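Chapter 3
Floors and Floor Coverings

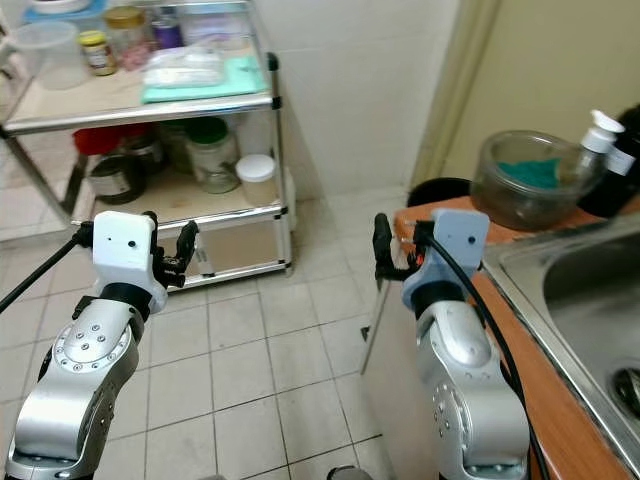

Figure 3.1 A white tiled floor in a small room.

A floor has to carry weight, stand up to wear and be easy enough to keep clean. In most homes the part that carries the weight is hidden, and what people call "the floor" is only the covering laid on top. This chapter deals with coverings. The structure underneath was dealt with in Chapter 2, and you should be able to tell a solid floor from a suspended one before you go on.

Tile, timber, carpet and sheet coverings each behave differently when water is spilt on them. Glazed tile lets very little water through its face, but the joints between the tiles are filled with grout, and ordinary cement grout will take up water unless it is sealed. Timber swells across the grain. Carpet holds water in the pile and in the underlay, and may still be damp below when the top feels dry.

The town of Ornemau is used in several places in this book. Many of its older houses have kitchens at the back, built directly on the ground. Wakana Sakamoto surveyed 342 of these kitchens one December and recorded the covering, its age and any damage. Nearly 20 had a second covering laid over the first, and in these the lower layer was often in poor condition. Her survey form is printed at the end of the chapter, with changes made by Nga Quan for use in schools.

By the end of the chapter you should be able to:
name the main types of floor covering and say where each is suitable
explain why a level base matters
work out how much material is needed for a room, including waste
read a simple floor plan drawn to scale

3.1 The base

Any covering is only as good as the base beneath it. A rigid tile laid over a hollow has no support at that point and may crack when a load is placed on it.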